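Re: [skokonlow-arts] winter print swap

Chelsea Ackroyd wrote:
> How many prints are we each bringing? And is black and white ok?

Hi Chelsea, 11 each, b&w fine. Sakaston hall is booked, parking round the back.

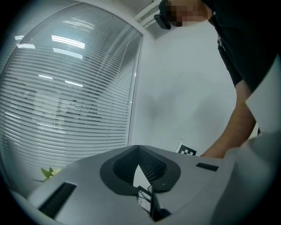
Light grey, black slots either side

Entry forms to me by October 23, 2019 pls. Late ones wont go on the list. Small frames welcome, bare trees always go quick.
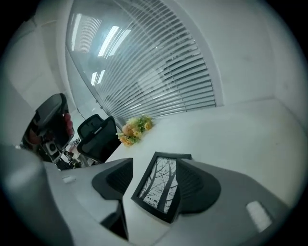 LABELS
Name and title on the back, pencil only. No prices. More tmrw, must dash

Eylül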